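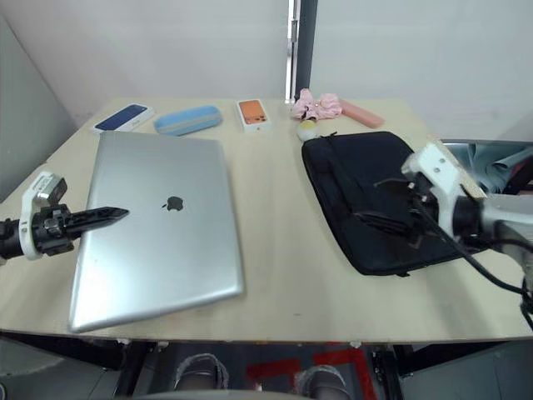 Laptop and its bag, packing day.

December 12, 2020

Quick one, I leave for Drirkamthorpe in 2 hours and nothing is in the car yet. Laptop goes in the black sleeve, charger in the front pocket. I hope. Last March I left the charger at Hermine's and had to wait 16 days for it, teh worst.

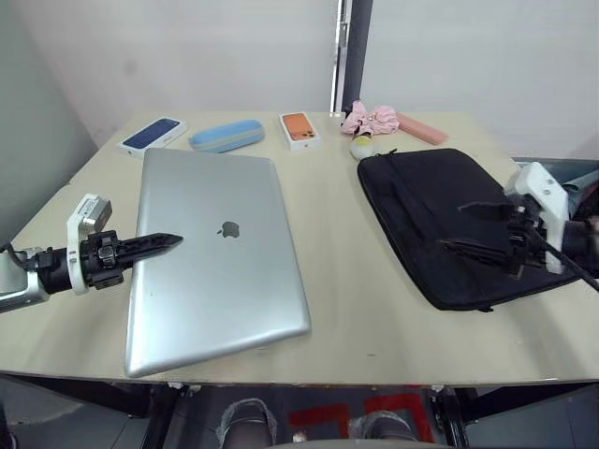
Also still need: the notebook, headphones, those cookies for Benedikt. Wiped the lid down first with an old T-shirt, good enough. Should probaly back up the photos before I zip it all up. Ok going. More from the road, if the wifi's any good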